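Letters from under the ash cloud

The first packet of readers' memories came in from Turmont, where the older residents still date things by the eruption. A child was born the winter before it, a barn was built the summer after.

Birthe Þórarinsdóttir was nine. She remembers her father coming in from the yard at midday and asking for a torch. The hens had gone to roost. Her mother hung wet sheets over the windows and the family sat in the kitchen with the radio on, listening to it fade in and out. When the sky cleared the next morning, the washing line had come down under the weight and the dog would not step off the porch.

Her letter goes on to the weeks afterwards, which most accounts leave out. The school at Kollbridge stayed shut while the roof was shovelled. Sheep were moved down the valley on borrowed lorries, 34 to a load, and a neighbour called Ásgeirsdóttir kept a list of whose they were in the back of a hymn book. Ash got into the flour, the piano and the gearbox of the tractor. Birthe still has a jam jar of it on a shelf in her hall. It is finer than people expect, she writes, and heavier.

We have had 70 letters so far and would like more, above all from anyone who lived on the east side of the valley, where the fall was lightest. Photographs and diaries can be copied and returned the same day. Please write the name of the farm or street on the back of anything you send, in pencil.
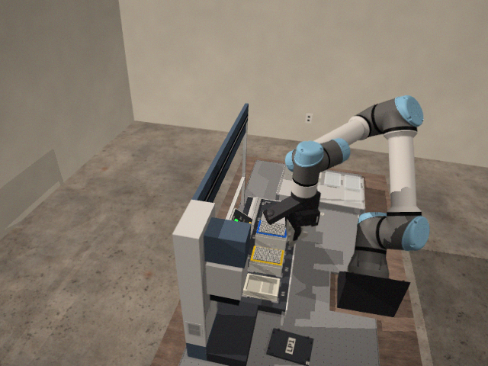 KOLLBRIDGE, May – The reading room will be open until eight in the evening all this month for anyone bringing in letters or diaries. Use the side door on Gistau Lane after five. The collected memories will be printed as a booklet in the autumn, and each contributor will receive a copy by post.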